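July 27, 2020
by Subbarao Kartha

I meant to write this up last night, but I got home late, ate cold rice standing at the sink and went straight to bed, so the diary gets it a day stale. It was a good day, though! The first properly good one since May, when we threw out the old way of doing things and began again.

For anyone who has wandered in lately (hello, and welcome), I work on teaching an arm to do small fiddly jobs on plastic housings, the kind of thing a person does with a fingernail and a bit of patience. Our old method was to show it the whole job from start to finish and hope it picked up the sense of it. Aigars Mockus never liked this. He kept saying that the arm was learning our habits, all our dithering included, and he wanted to cut every demonstration down to the last short stretch, just before the fingers touch anything, and train on those alone. I grumbled for weeks. He did it anyway, on the spare machine we call Bulen, and we now have 2,868 of these little stretches, of which 2,437 were clean enough to keep.

So yesterday we ran the comparison. We gave each version 203 tries, same parts, same starting places, and took turns making the tea. The old one did what it always does, which is to arrive grandly and then wander about. The short-stretch one came down and settled, and I found myself leaning towards the screen as though that would help it along. 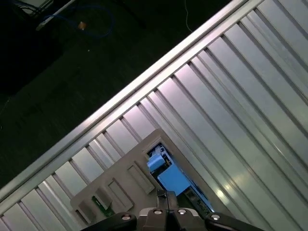 What pleases me most about the Mockus method is how it behaves over the last few millimetres, and I spent most of the afternoon watching nothing but the wrist view. I used to think the trouble was finding the part at all, but a big beige panel on silver ribbed metal is easy enough to find, even with all those bright stripes of reflection beside it. The hard bit is the opening, with the light blue plate inside and that strip of green board running down one edge, just where the fingertip throws its shadow. I have worried about that shadow for a long time, and I would like to try 20 more runs with the lamp moved before I say anything cheerful to the Puverora people.

We haven't done the sums properly yet. Aigars wants to go through the failures one at a time, and he is right, though I did suggest going home. I must also remember to order more cable ties and ring my sister back.

Comments (3)

Grilto: Lovely to hear it's going well again. Did you keep the clips you rejected? We threw ours out and I was sorry afterwards.

Subbarao Kartha: Kept every one of them, Grilto, Aigars would have had my head otherwise.

M. Shetty: Please do post the lamp results, even if they're dull. We get the same bother with shadows on our bench.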